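Tracking gloves for teaching a two-arm build, cubes or dots?

hulano
January 31, 2020
I'm building a two-arm setup in the shared shop and want to record hand motions to train it. Right now I have fingerless gloves with a printed marker cube on the back of each hand and one camera overhead. Tracking is good until I tilt a hand, then the pose jumps. Cubes are 3D printed, markers are paper glued on. Anyone else done it this way?

seselis
What lens? With a very wide one you have to calibrate with the fisheye model. The normal one will look fine in the middle and be garbage near the sides.

hulano
Wide. I did use the fisheye model, with 121 calibration shots. Picking things up with both hands is what I'm working on now.

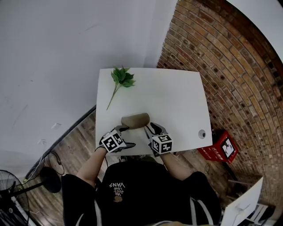
Both hands on the bread-roll-shaped object, cubes on the gloves.

clomus
I'd drop the cubes. They're bulky and they get knocked. Reflective dots and two cheap infrared cameras gave me steadier data, and I can wear a normal glove.

seselis
Disagree. With dots you have to sort out which one is which every time a hand turns over. A cube gives you an ID on every face. If you can see two faces the pose is solid. The jump happens when only one face is readable.

clomus
Mine sorted them fine after a week of work on the software. More work up front, I'll give you that.

vlad_shop
Check the glue before you change anything. Paper on my cubes lifted at the corners and the error went from 9 mm to a lot worse. I print on matte sticker sheet now. Glossy is no good under shop lights.

Also how is the cube held to the glove? If it's only stitched through the fabric it will rock when you squeeze.

hulano
Velcro, so yes, it rocks. I'll try a stiff plate under it. Frame rate is 100 if that matters.

vlad_shop
Rate is OK. Shorten the exposure and add light. Blur on the markers kills more frames than anything else.

seselis
And throw out any frame with one face visible, then fill the gap from the frames on each side. I lost more than 200 frames in a long session that way and the arm didn't care.

clomus
Filling gaps right at the grasp is asking for trouble. That's the part you need.

hulano
Plate and sticker sheet first, then. I'll post the numbers when I have them.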